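Drarovum Nurses' Strike
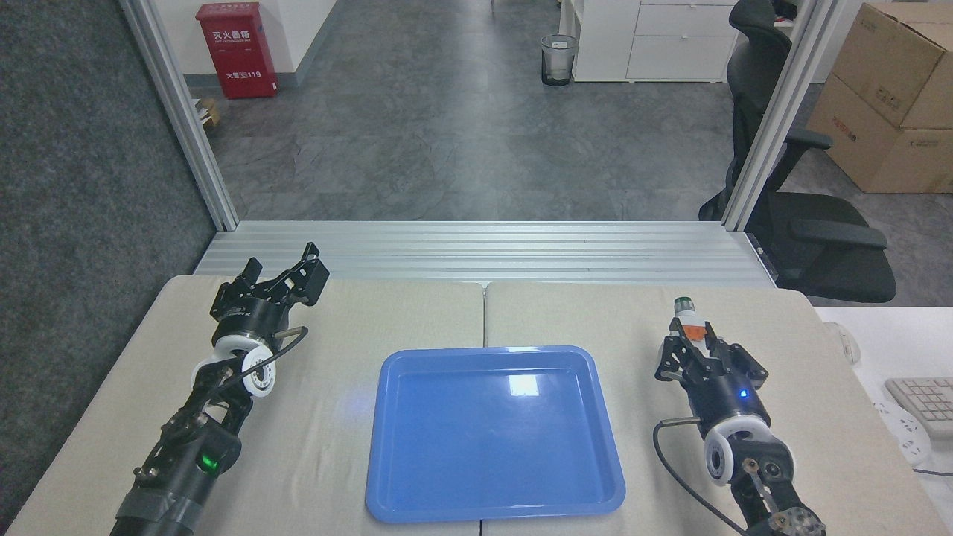

Empty blue plastic tray on a work table

The Drarovum nurses' strike was a labor dispute at Clirnwood General Hospital, the main public hospital in the town of Drarovum. It began in November and lasted 30 days. At its height, 477 employees were taking part, including nurses, ward assistants, kitchen staff and porters. The dispute centered on night staffing levels and unpaid overtime.

Background

Clirnwood General was formed by the merger of two smaller hospitals, Varela Infirmary and the Moltov Road Maternity Home. Staff from the two sites kept separate contracts after the merger, with different rates for night and weekend work. The hospital workers' union asked for a single pay scale on several occasions. Management agreed in principle but set no date for the change.

In the year before the strike, nine nursing posts on the medical wards were left unfilled. Night shifts that had been covered by three nurses were often covered by two. Overtime claims from former Varela staff were delayed while the payroll office moved to a new system.

Course of the strike

The union gave notice after talks over the overtime claims broke down. Picket lines were set up at the main gate and at the ambulance entrance on Moltov Road. Under an agreement signed before the walkout, the emergency room, intensive care and the delivery ward remained open with reduced teams. Planned surgery was postponed, and outpatient clinics were moved to health centers in nearby towns.

Kitchen staff joined in the second week – a step that had not been expected by management – and patient meals were brought in from an outside supplier. A court application to limit picketing at the ambulance entrance was withdrawn after the union agreed to keep the driveway clear.

Settlement

A regional mediator was appointed in the third week. The final agreement provided for one pay scale for all staff, payment of overdue claims within 6 months, and a minimum of three nurses on each medical ward at night. The hospital also agreed to take no disciplinary action against those who had joined the strike.

Aftermath

Most of the vacant posts were later filled. The union continued to dispute the calculation of weekend rates for porters, which had been left out of the agreement and were referred to a separate pay review.

See also

Varela Infirmary
Moltov Road Maternity Home
Health care in Drarovum

Last edited Sep 3, 2025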